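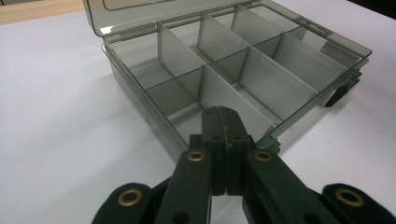 A tinted compartment box with its lid up and the dividers in place.

February 27, 2020
By Akihiko Higuchi

The plastic organizer box costs less than lunch in most places, and it does one job. It keeps small things apart. Screws, beads, fish hooks, fuses, earring backs, spare buttons, the feet that came with a bookcase you no longer own. If you have a drawer where all of these live together, you probably already know why people buy the box. What fewer people think about is how to set one up before the first screw goes in.

I spent a good part of the winter asking people who use a lot of them. One was the owner of Minami, a sewing repair shop in Gendmont that keeps buttons, snaps and zipper pulls in flat boxes under the counter. She has 53 boxes now. She bought the first in a hurry one September, filled it the same afternoon, and had to empty it twice before the month was out.

Her mistake was a common one. She sorted by color. It looked good on the shelf, but customers don't come in asking for a blue button. They come in with a coat that takes a certain size, and the size was spread over nine compartments. She sorts by diameter now, then by the number of holes, and color comes last.

The dividers are what you should look at first in a store. Some boxes have fixed walls, molded in one piece with the tray. Others have loose panels that drop into slots, and you can move them as your needs change. Fixed walls don't leak. A thin washer can't slide under one. Loose panels give you long compartments for drill bits and short ones for nuts in the same tray, but a cheap panel may sit a hair above the floor, and a hair is enough for a seed bead or a flat washer to get through.

There is an easy test. Put the smallest thing you plan to store in one compartment, close the lid, and tip the box onto each of its four sides. Open it and look. If the thing has moved next door, use that box for something bigger.

The lid matters too. A good one presses down close to the tops of the dividers all the way across. Many lids bow in the middle, and a box that behaves on the shelf will mix its contents the first time it rides in a car. Try it with the latches closed and press on the center with your thumb. A little give is fine. If you can push it down and hear it pop back, carry that box flat.

Latches wear out before anything else does. At Tornon, a bicycle repair shop with 161 boxes along the back wall, the mechanics write the date on the bottom of every new one in paint marker. Latches on the boxes they open daily last almost 400 days, by their count. After that the box goes to the high shelf for parts they rarely need - it still holds things, it just isn't trusted to travel.

Clear or tinted is mostly a matter of taste. Clear plastic lets you read the contents from across the room and shows every scratch. Smoky gray hides the scratches and some of the mess, but dark screws in a dark box are hard to tell apart with the lid down. Either way, label the front edge as well as the top. Stacked boxes only show you their fronts.

For a first setup, don't start with the box at all. Tip the drawer out on a table and make piles. Leave the piles for a day or two and add to them as things turn up in pockets and jars. Then set the dividers to fit the piles, with the biggest pile getting the longest space. Leave at least one compartment empty. You will need it by the weekend.

Don't fill any compartment past two-thirds. Fingers need room to get in, and a heaped compartment spills over the wall when the lid comes down.

Weight is the other limit. Skuteo, a small hardware store two streets from Minami, sells loose fasteners by the gram and tells customers to stop at 900 grams for a box of ordinary size. Steel adds up fast. A full tray of bolts picked up by one end will twist, and the panels can jump out of their slots.

Save the leftover dividers. Most people throw them out with the packaging, and the stores I visited don't sell them separately. The owner of Minami keeps hers in a box of their own, bottom shelf, left side, with no label on it.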